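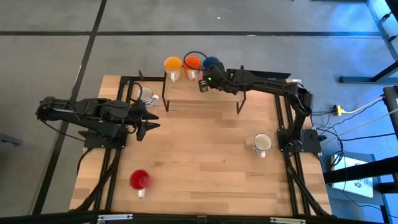 Section 4. Working alongside the two-arm station

4.1 Purpose of this section

This section applies to all staff of the Ollau canteen and crockery service whose duties bring them to the two-arm station. It sets out how the station is prepared, started, attended and handed over, and it describes the changes to working duties that took effect in March. It should be read together with Section 3 (Electrical safety).

The station places mugs on the wire shelf and takes them down again. Washing, drying and inspection remain the work of crockery staff. The station does not judge whether a mug is clean or chipped, and no member of staff may rely on it to do so.

4.2 Changes to duties

Before the station was introduced, each shift included one person assigned to shelving for the whole of the shift. That post has been replaced by the role of station attendant. The attendant prepares the table, watches the arms while they run, deals with stoppages and keeps the log.

No attendant shall serve for longer than four hours in a shift. The remaining hours are spent on inspection or at the service counter, as agreed with the shift lead. Staff who previously worked only on shelving have been offered training in inspection, and their grade and hours are unchanged.

Questions about duties, rotation or pay should be put to Aslak Sundqvist, Workplace Services, and not to the Furkero maintenance line, which deals with equipment only.

4.3 Preparing the table

1. Confirm that the station is stopped and that the status line on the control screen reads HELD.

2. Check the floor beside the station. Cables must lie flat and the power strip must be dry. Do not move the strip to make room for a trolley.

3. Wipe the tabletop with a dry cloth. If the wood is marked or sticky, use a damp cloth and allow the surface to dry fully.

4. Set the wire shelf in its usual position and press lightly on each corner. If it rocks, take it out of use and fetch a replacement from the Bakke store.

5. Place the mugs upright with space between them. Handles may face in any direction, but no handle should touch another mug.

6. Remove spoons, cloths, lids and paper from the table.

Note: Mugs of different colours may be handled in the same run. Mugs heavier than 600 grams must be shelved by hand.

Caution: Never place a mug that contains liquid on the table. A spill may reach the cables fixed along the rails.

4.4 Starting a run

1. Stand outside the frame, with both hands clear of the rails.

2. Say "starting" aloud, so that colleagues nearby can hear.

3. Select the run on the control screen and press START.

4. Watch the first placement by each arm from beginning to end. If either gripper touches the shelf, press HOLD.

Caution: An arm that is not moving may still be live. The small light on a gripper must not be taken as a sign that it is safe to reach in. Only the word HELD on the control screen has that meaning.

4.5 Stoppages

1. Press HOLD and wait for the status line to change.

2. If a mug is gripped, support it from below with one hand before pressing RELEASE.

3. Return the mug to the tabletop and check it for damage.

4. Enter the stoppage in the log with the code shown. Code 17 means that a mug was not found where it was expected. Code 27 means that an arm has met resistance.

5. After a code 17, reposition the mug and resume. After a code 27, leave the station held and call the Furkero line.

Note: Stoppages are not counted against the attendant. The log is used to plan maintenance - it forms no part of any staff appraisal.

4.6 Handover

The outgoing attendant shall hold the station, show the log to the incoming attendant and point out any mug set aside for inspection. Where no trained attendant is available, the station stays held and shelving is done by hand. The Prenitz site follows the same rule.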